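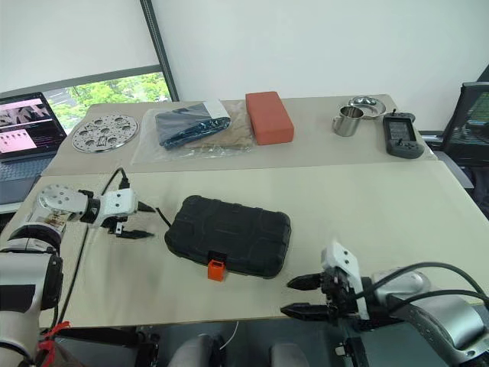
黒のハードケース。手前のラッチのみオレンジ色。

Ostora「Kindel フリッパーリビルドキット」レビュー

自宅のピンボール台「Porkier」の下段フリッパーを、Ostoraの「Kindel」で左右ともオーバーホールした。購入から取り付け、その後しばらく遊んだところまでをまとめておく。同じ台でなくても、コイルとプランジャーの世代が近い機種なら参考になると思う。

購入前の状態

うちのPorkierは中古で買ったもので、前の持ち主がどこまで手を入れていたかはよくわからない。プレイフィールドはきれいだが、フリッパーがとにかく弱かった。左は中央のランプになんとか届く。右はサイドランプの途中で失速してボールが戻ってくる。ホールドしたときに先端がわずかに震え、根元を指で動かすと上下にも前後にも遊びがあった。

最初はEOSスイッチの汚れを疑った。接点を磨いて間隔を調整したところ、震えは少し減ったものの、力はほとんど変わらない。次にコイルスリーブを抜いてみると、内側が黒く、片側だけ削れていた。プランジャーの先もつぶれて縁が広がっている。コイルストップの面もへこんでいた。ここまで来ると個別に部品を拾うより、まとめて換えたほうが早い。

フリッパーまわりのキットは何種類か出ている。安いものはスリーブ、リンク、スプリングだけの構成で、ベースプレートとブッシングは元のものを使う。Kindelはブッシングとコイルストップ、EOSスイッチまで含むので、値段は上がるが買い足しがほぼ要らない。部品店のMansourに在庫があったため、そこで注文した。荷物は遅れもなく届いた。

内容物

小袋に分かれていて、部品の総数は39点。左右で形が違うものは袋に「L」「R」と印字してある。主なものは次のとおり。

プランジャーとリンクの組立品
コイルスリーブ
コイルストップ
フリッパーブッシング
リターンスプリング
EOSスイッチ
クランプ用ボルトとナット
取り付けねじ、ロックワッシャー
高さ合わせ用のゲージ

コイル本体とフリッパーバットは入っていない。コイルは焼けていなければそのまま使えるし、バットは色や印刷が機種ごとに違うので、これは仕方がない。ただ、製品ページの写真にはコイルも一緒に写っている。付属すると思って買う人が出そうなので、注記はもう少し目立つ場所に欲しい。

リンクはプランジャーに圧入済みで、ピンの打ち込み作業がない。古いリンクを外して付け替えるタイプのキットも使ったことがあるが、ピンを抜くときにプランジャーを傷めやすく、あまりやりたくない作業だった。組立品で入っているのは助かる。

説明書

折りたたみの紙が入っている。設計担当としてGeorges Sayegh、図版担当としてDima Zoubiの名前がある。図は線画で見やすい。分解した状態と組んだ状態が隣り合って描かれていて、ワッシャーの順番で迷うことはなかった。

文章のほうは少し足りない。EOSスイッチの調整は「フリッパーが上がりきる直前に動作すること」としか書かれていない。ノーマルクローズの高電流タイプと、ノーマルオープンの低電流タイプでは確認のしかたが違う。キットの袋にはどちらのタイプか印字があるが、説明書の側に区別がない。初めて触る人はここで止まると思うので、台のマニュアルの回路図も手元に置いておくといい。

取り付け

電源を切ってプラグを抜き、ボールを全部出してからプレイフィールドを立てた。作業前に左右のフリッパーの位置をマスキングテープで印しておく。角度は後で何度でも直せるが、元の位置がわかっていると戻すのが楽になる。

コイルの配線は外さず、ブラケットのねじを緩めて引き出した。配線の長さに余裕があればこの方法で足りる。うちの台は左側が短く、ケーブルクランプをひとつ外す必要があった。はんだ付けが要るのはEOSスイッチだけで、外す前に写真を撮り、線の色を控えた。

一番時間がかかったのは古いスリーブの取り出しだった。熱で膨らんでいたらしく、左は指で押しても動かない。木の丸棒を当てて軽く叩くと抜けた。右はすんなり抜けたので、差の理由はわからない。コイルの内側を乾いた布で拭き、新しいスリーブを入れる。抵抗なく奥まで入った。スリーブの中にもプランジャーにも油は付けていない。説明書にもそう書いてある。

ブッシングは樹脂製で、元のものより肩の部分が厚く感じた。プレイフィールドの穴に対してはきつすぎず緩すぎない。ねじ穴は純正の位置とぴったり合った。元のねじ穴のひとつが馬鹿になっていたので、つまようじと木工用ボンドで埋めてから締めている。これはキットの責任ではなく、古い台ならよくあることだ。

コイルストップの固定ねじは付属の六角のものを使った。ロックワッシャーも新しくなるので、締めたときの感触が違う。ここは緩むと音も力も一気に悪くなる場所で、以前の台で痛い目を見たことがある。ねじ止め剤は使わず、しばらく遊んでから増し締めすることにした。

高さ合わせのゲージは薄い樹脂の板で、バットとブッシングのあいだに挟んで使う。挟んだままクランプを締め、あとで引き抜く。これはよくできている。バットが低すぎてプレイフィールドをこする失敗を防げるし、左右の高さも揃う。ただし片側分しか入っていないので、左右同時に仮組みしたい人には物足りない。

ひと通り終わったのが夜の10時。昼過ぎに始めて、途中で夕食を挟んだ。慣れた人ならもっと早いはずだが、掃除も一緒にやったのでこんなものだろう。

調整

クランプは最初から本締めにせず、手で動かして引っかかりがないことを見てから締めた。プランジャーを手で押し込み、離したときに素直に戻るかどうか。右は問題なし。左は戻りがわずかに渋く、調べるとコイルブラケットが斜めについていた。ねじを緩めて付け直したら直った。

EOSスイッチの出荷時の曲がりは、左はそのままで合っていて、右は接点の開きが足りなかった。スイッチ調整工具で根元から少しずつ曲げた。ペンチだと曲げすぎるので、専用の工具があったほうがいい。キットに簡単なものでも付いていればよかった。

通電後は、まずテストメニューで左右を個別に動かした。音が前と違う。以前はがちゃっと濁った音だったのが、短く乾いた音になった。ホールド中のうなりもほとんど聞こえない。

遊んでみて

中央のランプは、ゆるいボールを受けてからのショットでも上まで届くようになった。右から狙うサイドランプも途中で止まらない。強くなったというより、本来こうだったのだと思う。逆に、弱いフリッパーに合わせて覚えたタイミングは全部ずれた。ランプを狙うと手前の的に当たる。直すまでに何日かかかった。

バックハンドのショットはずいぶん楽になった。左のアウトレーン寄りで受けたボールをそのまま左のランプへ返す打ち方は、以前の状態では試す気にもならなかった。今は狙って打てる。

細かい操作では、ライブキャッチがやりやすい。先端の遊びがなくなったおかげで、ボールが当たった瞬間の動きが読みやすい。タップパスはまだうまくいかないが、これは腕の問題だと思っている。

内部カウンターを見ると、取り付けからのゲーム数が1,239になっていた。家族と、遊びに来る人の分も入っている。3月にいったんガラスを外し、全体を点検した。左のコイルストップのねじがほんの少し回ったので増し締めした。スリーブの内側に黒い粉はわずかに付いていたが、削れは見当たらない。リターンスプリングの伸びもなし。EOSスイッチの接点はきれいだった。

気になったのはリンクの穴で、右側だけほんの少し動きが出ている。今のところ操作に影響はない。純正のリンクも使えばこうなるので、特別に弱いとは言えないが、次の点検でもう一度見るつもりでいる。

ケースについて

Kindelは樹脂製のハードケースに入って届く。中に小袋が並び、余った部品をそのまま戻しておける。うちでは予備のねじとスリーブ、ゲージを入れて、台の下に置いている。段ボール箱の製品に比べると場所は取るが、細かい部品をなくしにくい。ケースなしの詰め替え版があれば、次はそちらを買う。

不満な点

EOSスイッチの説明が足りないこと。これが一番大きい。

ゲージが片側分しかないこと。

小袋の口がホチキス止めで、一度開けるときちんと閉まらないこと。チャック付きの袋にしてほしい。

部品ごとのばら売りがないこと。Mansourに問い合わせたところ、取り扱いはキット単位だけで、単品の予定は聞いていないという返事だった。スリーブとリンクは消耗品なので、ここは改善を期待したい。

他のキットとの違い

以前の台では、スリーブとリンク中心の安いキットを使った。交換直後の手応えはそれなりに良くなったが、ブッシングが古いままだったので、がたつきは残った。フリッパーの根元に遊びがないなら、安いほうで足りる。根元を持って揺すったときにはっきり動くなら、ブッシングまで入ったもののほうが結局は手間が少ない。コイルストップだけがつぶれている場合は、単品を探したほうが安く済む。

もうひとつ、上段に小さいフリッパーがある機種は注意がいる。Kindelの標準セットは下段の左右、2か所分だけの構成で、上段用は含まれない。うちのPorkierには上段フリッパーがないので困らなかった。上段用のコイルは強さが違うことも多く、同じスプリングを流用してよいかどうかは台のマニュアルで確かめてほしい。

向いている人

フリッパーの分解が初めてでも、はんだ付けができて、回路図を少し読めるなら問題なく組める。はんだ付けに自信がなければ、元のEOSスイッチを残してほかの部品だけ換えることもできる。その場合は接点の状態をよく見て、荒れているようなら後日でもいいので交換したい。

業務で何台も面倒を見ている人には、ばら売りがない点が引っかかるはずだ。自宅に一台か二台という持ち主なら、必要なものが一度に揃うほうがありがたい。

評価

部品の精度 良い
取り付けやすさ 良い
説明書 図は良い、文章は不足
耐久性 今のところ問題なし、右リンクは経過を見る
価格 やや高い

次はスリングショットのコイルスリーブを換える予定。そちらはKindelの対象外なので、別の部品で組む。右リンクの動きが大きくなったら、ここに追記する。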